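Ticket 1137: Shared drive drops out every morning, Bretwood office
Status: Open (reopened twice)
Priority: Normal
Product: Zurkgate file sync, Vollitz router

Original report

The shared drive disconnects on all the front office machines shortly after people log in. Files open read-only, or the folder shows up empty, and then it comes back by itself after 11 minutes. Restarting the client makes no difference. We've had this since the April update. Your status page says there were no incidents in that period, which I find hard to square with what I'm looking at.

Reply from Zurkgate support

Thank you for reaching out. Please clear the local cache, sign out and back in, and confirm you are on the latest version. This resolves most connection problems.

Customer update

Cache cleared on every machine. Signed out, signed in. Latest version confirmed. Same thing the next morning. I'd like to know what "most" is based on.

I also don't buy that this is a cache problem when every computer loses the drive in the same second. A cache lives on one machine. The log on the front desk PC shows this:

session renew requested
session renew failed, code 121
retry in 60
session renew failed, code 121
retry in 60

It goes on like that until one of the retries gets through. Code 121 isn't in your knowledge base. The closest article is about printers.

Reply from Zurkgate support

Code 121 is a general timeout. We recommend checking your router and local hardware. Older network cards can drop packets under load. Ticket set to Resolved.

Customer update, ticket reopened

Please don't close this until it's fixed.

Router: the Vollitz firmware is current, and I turned off the packet inspection feature as your article suggests. No change. I ran 2,000 pings to the gateway while the drive was down and lost none of them. If the network card were dropping packets under load, I'd expect at least one to go missing.

Hardware: I'm doubtful, but I'll rule it out so we can stop talking about it. The desktops here are old towers, and the obvious test is to put a different network card in one and leave the rest alone. If the changed machine stays connected when the others drop, I'll apologize in writing.
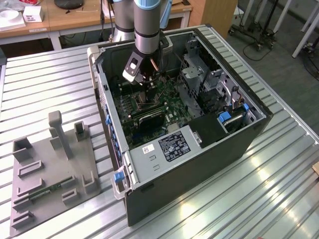 Yutong Qiu: We have the same 121 at the Mancuso branch and our computers are brand new, so I wouldn't spend money on cards. Ours started after the April update too. Check the time on whatever hands out your logins. Ours was running slow, and the renewals failed until it caught up.

Customer update, Wednesday, June 17, 2026

Swapped card result: the changed machine dropped with all the others. No apology coming.

I looked at the clock on the login server and it is behind, though not by as much as I'd expect for an outage this long. I've corrected it and pointed it at a different time source. This morning the drive stayed up. One good morning proves very little, and we had one of those in April as well.

Questions for Zurkgate, still unanswered:

1. What changed in session renewal in the April update?
2. How much clock difference does the client allow?
3. Why does a time mismatch get reported as a timeout?

Leaving this open through the end of next week. Logs attached again, since the first set seems to have gone unread.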